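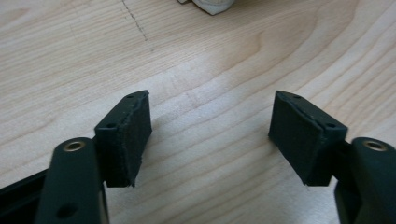
Crawl space humidity, is a dehumidifier enough?
Posted by plondard_pete

We bought a 1,008 square foot ranch last spring and I finally crawled under it with a flashlight. The dirt has a plastic sheet over maybe half of it, and my little meter says 78 percent down there (upstairs is fine, mid 40s). No standing water. My brother-in-law says just stick a dehumidifier in and forget it. A company called Vavier quoted me for sealing the whole thing and I about choked! Can I start with the dehumidifier and see how it goes?

drelport_dad
I did the same thing and my electric bill went up 30 bucks a month. If half your dirt is bare, you're trying to dry out the yard. Get the plastic down first, wall to wall, overlap the seams a foot and tape them. I did mine over two weekends with knee pads and a lot of swearing. Then check your gutters, because mine were dumping right next to the foundation and I never noticed (duh). After that I was down to 60 percent before I plugged anything in. I do still run a small one in July and August, set to 50, with a hose out to the sump so I don't have to crawl in and empty it.

Yüksel
Is your dryer vented under there? Ours was. Previous owner special. Took me one afternoon and 40 dollars in duct to run it outside, and the musty smell in the hall closet went away after that. Also ask if the quote covers the vents, they're all different.

mossyknees
just open the vents, worked for my parents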